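Clalmont Says Its New Practice Exam Predicts Who Will Pass. The Numbers Are Thin.

Clalmont, which sells study software for people taking professional certification exams, released a new version of its practice test for project schedulers in July. The company says the software can now tell you whether you are ready to book the real thing. It calls this a readiness score, and it runs from 0 to 100.

The question bank has grown to 3,000 items, according to the product page. That sounds like a lot until you try a few sessions. A trial account turned up the same question on float calculations three times, with the names of the contractors changed and the answers in a different order. Clalmont would not say how many of its items are variations of this kind. A spokesperson wrote that all questions are "individually reviewed" and did not reply when asked by whom.

The bigger claim is the score. Clalmont says users who reach 80 or higher "almost always" pass on their first try. The claim rests on a survey sent to 2,266 customers, of whom 400 answered. People who pass an exam are usually happy to say so. People who fail tend to delete the email. The company did not check any of the results against official records, and it did not ask whether people had also taken a class. 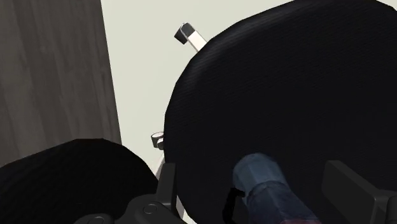 According to Svend Baldursdóttir, the score did more harm than good. She got to 91 after two weeks of evening practice, booked the exam, and failed it by a wide margin. Her complaint is that the software lets you retake the same sets, so that by the third round she was remembering answers and the score kept climbing anyway. She asked for her money back under the pass guarantee and was told she had not finished every module.

That guarantee deserves a closer look before anyone pays for it. The terms require a user to complete all timed tests, read every explanation page to the end, and sit the exam within 60 days of buying. Miss any of it and there is no refund. Clalmont declined to say how many refunds it has paid.

Rival publishers are not much better. Stenham prints a pass rate on its home page with no source at all. Fogh dropped its own readiness meter last year and replaced it with a plain list of weak topics, which is less exciting and probably more useful.

Halldóra Þórarinsdóttir, who teaches the scheduling course at the Stekholm training center, lets her students use the Clalmont tests for timing practice. "They learn to sit still and keep moving through the questions," she said. "I tell them to ignore the number at the end."

The update is free for current subscribers. New buyers pay by the month, and the subscription renews on its own unless it is canceled in the account settings. Clalmont says a second survey is planned for the winter and that it expects to publish the results. It has not said whether it will publish the questions it asked.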